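Cloth handling demonstrations: acceptance criteria for episodes
Category: Data Collection - Working Practice
11 replies

Pivel_ops
The July batch of towel episodes has been reviewed against the current acceptance sheet. Of the episodes submitted, 23 were returned on the ground that the operator paused for more than two seconds with the cloth held. I request comments on whether this rule should stand.

tuominen.lab
The rule should stand. A pause with no purpose teaches the model to pause. We applied a looser standard on the Pludum set and had to trim nine sessions by hand.

Umamis_desk
I must disagree with the previous post. Operators pause when they are deciding where to take hold next, and with soft cloth that decision is part of the task. If every hesitation is removed, the set will show only towels that happened to fall well.

Pivel_ops
Both positions are noted. For reference, the current towel task, with a gripper in each hand: 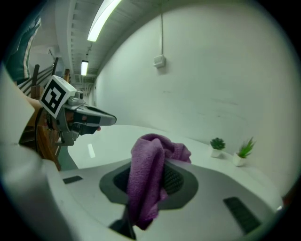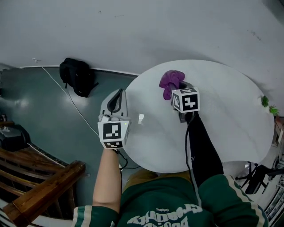
The same purple cloth appears in both views.

tuominen.lab
Thank you. My concern is less with the length of a pause than with its cause. An operator who stops to look at the fabric and an operator who stops to listen to a colleague produce the same record. The reviewer cannot tell them apart later.

Umamis_desk
Then the operator should mark it at the time. A spoken note at the end of the episode would be enough - our group has worked this way since the spring without difficulty.

tuominen.lab
Spoken notes are acceptable to us provided they are typed up the same day. In our experience they seldom are.

new_member_11
May I ask a general question? Should failed attempts be deleted before the set is passed on for training?

Pivel_ops
Failed attempts should be kept, labeled as failed, and stored apart from the successful ones. The training group decides whether to use them. Operators and reviewers should not delete anything on their own authority.

Umamis_desk
Agreed on that point. I would still ask that the 23 returned episodes be looked at again before the pause rule is confirmed.

Pivel_ops
They will be reviewed again under the present wording. The rule remains in force until then.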